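Search this site
Enter keywords
Go

Print this page | E-mail this page

Paper and online petitioning in the campaign to keep the Dirnilthorpe court building open

Student project report, Zendmont College, Law and Society module
Submitted 29 September 2022

1. Background

The court building in Dirnilthorpe was listed for closure in the spring. Under the proposal, criminal and family hearings would move to Rotdale, and the ground floor counter where people can pay fines or hand in forms would shut with no replacement in the town. A campaign was set up against the closure. It ran a petition, held one public meeting at Rahimi Hall and organised a march from the market square to the court steps.

This project looks only at the petition. It does not take a view on whether the building should close. The question set at the start was whether people who signed on paper gave different reasons from people who signed online, and whether either group was more likely to take part in the rest of the campaign.

The campaign opened the online form in March and began collecting on paper two weeks later. Both versions carried the same wording and both had an optional box headed "Why are you signing?". On paper the box was one line deep. Online it had no limit.
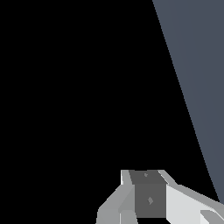 Figure 1. Simulated view: gripper at the bottom, grey surface upper right.

2. Method

The campaign gave access to the comments with names and street addresses removed. Postcode areas were left in. In total 718 signatures came with a readable comment, and these make up the data for the project. Signatures with no comment were not used, so nothing in this report should be read as a figure for the petition as a whole.

Each comment was placed in one of the following groups:

Travel - cost, time or lack of transport to Rotdale.
Access - disability, illness, childcare, or trouble using online services.
Open justice - the view that local people should be able to watch local cases.
Building - the history or appearance of the court itself.
Jobs and trade - staff, solicitors' offices, cafes nearby.
Other.

A comment that fitted more than one group was placed by the reason given first. This rule is crude, but it could be applied in the same way throughout. A first attempt to allow several codes per comment was dropped after the pilot, when the long online comments picked up so many codes that they could not be compared with the one-line paper ones.

The pilot used 200 comments. After it, "Access" was split from "Travel", as the two had been hard to keep apart where a person wrote only "can't get there". Comments of that kind were kept under Travel unless a health or care reason was stated. The pilot comments were then coded again under the final scheme.

A short questionnaire was also handed out at the public meeting, and 45 completed forms were returned. It asked how the person had heard of the campaign, whether they had signed, in which form, and whether they meant to join the march.

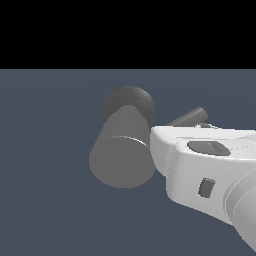
The questionnaire was kept to a single side so that it could be filled in before the speakers began. Two questions were badly worded. "Have you used the court?" was taken by some to mean attending as a defendant and was often left blank. It should have listed jury service, giving evidence, paying a fine and supporting another person as separate answers. The question on age used bands that overlapped, and the age results have been left out for that reason.

3. Results

Travel was the largest group in both versions. It was more common on paper, where many comments named the bus to Rotdale and the lack of an early service. Online, Travel was followed closely by Open justice. On paper, Open justice was rare, and second place went to Access.

The Building group was smaller than expected from the campaign's leaflets, which used a drawing of the court front on every version. Comments in this group tended to be long and came mostly from outside the Dirnilthorpe postcode areas. Several were from former residents.

Jobs and trade came up mainly on sheets left in shops. The sheets were numbered by collection point, so this could be checked. Comments on the same sheet often repeated each other almost word for word, presumably through reading the line above. Online signers could also see recent comments, but direct repetition was less common there.

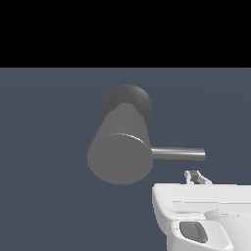

Figure 2. Grey cylindrical object on a slate-blue surface (simulation).

Of those who returned the questionnaire, nearly all had signed the petition in one form or the other. People who had signed on paper were more likely to say they would march. This may reflect distance as much as commitment, as the paper sheets were only available in the town.

4. Limits of the study

There are 3 main limits. The comments were optional, and people who write a comment may differ from people who only sign. The paper box was so short that it pushed signers towards practical points, which are quicker to write than an argument about open justice. Finally, one person did all the coding. A second coder working on even part of the data would have given some measure of how steady the groups are.

Duplicate signing could not be tested. With names removed there was no way to tell whether the same person had signed both on paper and online.

The meeting sample is small and was not random. Those present had already chosen to give up an evening to the subject.

5. Discussion

The two versions of the petition gathered different kinds of argument under the same wording. If only the online comments had been sent in with the petition, the case would have leaned more on principle and less on buses and childcare. The campaign's covering letter did draw on both, though it quoted online comments more often. They were already typed, and the paper comments had to be copied out by hand.

For a similar campaign, a larger box on the paper sheet would be a cheap change. Turning off the display of recent comments online would also make the data easier to use. Numbering the sheets by collection point was useful and should be kept.

A follow-up could compare the petition comments with the written replies to the formal consultation, once those are published. The coding sheet and the blank questionnaire are in Appendix A. The comments themselves are not attached, under the terms agreed with the campaign.

Print this page | E-mail this page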